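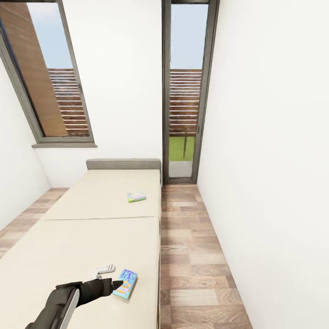 Does a success rate from simulation mean anything if all the rooms came out of the same generator? I trained a pick-and-place policy on 1231 simulated episodes in Derkum, across 17 rooms, and it scores 70 percent on rooms it was trained in. My advisor would like a number for rooms it has never met, and so, I'm told, would the reviewers. The sofa bed room is one of my held-out ones: beige cushions, white walls, and a blue and purple box for the gripper to go after, with another package over on the far cushion. My plan was to report the average over all held-out rooms and go home. A labmate says that's a number about my random seed and not much else. Is he right, or is he just like that?

I also have a desk room where a bin of tiny colored bits sits between the two arms. I'd been planning to leave it out of the average, for reasons you can probably guess.

Posted by plankton_lunch, 10 April 2021

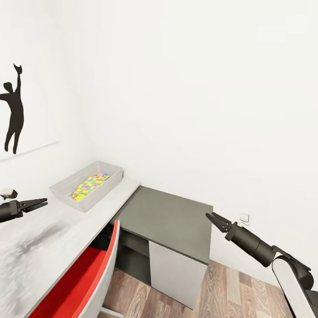
Svitlana Mykhailiuk
He's right, and he may also be like that. Your episodes inside one room aren't independent, so treat the room as your unit. Get a success rate for each held-out room, then resample whole rooms when you bootstrap the interval. It will come out embarrassingly wide. Print it anyway.

Check what "held out" means too. If a test room has new walls but the same box meshes you trained on, you've tested wallpaper. Split by object as well as by room and put both numbers in the table. And keep the desk room. Dropping a room after you've seen its score is how people end up writing errata in August.

gripper_dan
just use more seeds. worked for me in Zikadix, reviewers never asked

Melnychuk_fan
More seeds won't fix it, Dan. They tell you how much training wobbles, and the rooms stay the same rooms. We ran 153 episodes per room on ours and the gap between two rooms was bigger than anything the seeds did. Plot one dot per room, no bars. I'd also log grasp and placement separately, or a box that gets picked up and then dropped beside the tray counts the same as one the arm never touched. Ours from the counter room: 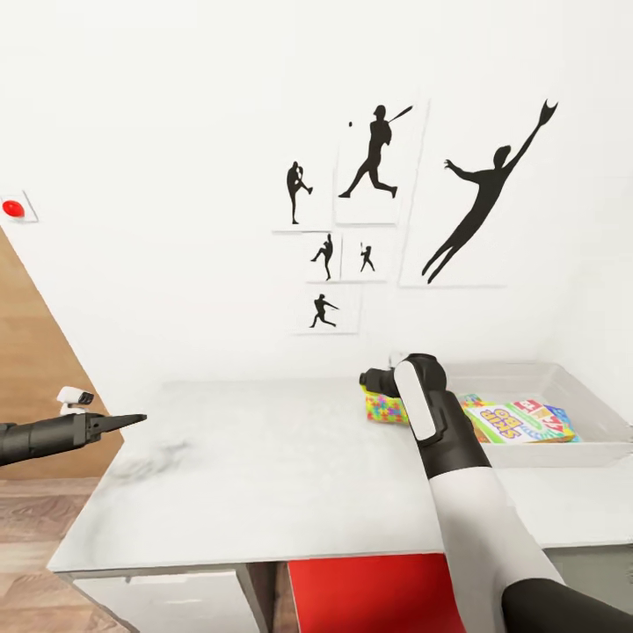 Counter room, right gripper on the puzzle-pattern box, tray behind.

Ours had a lovely grasp score and a placement score I'd rather discuss in person. The script that splits the two is in the Plesusport repo, under tools, undocumented like everything else there.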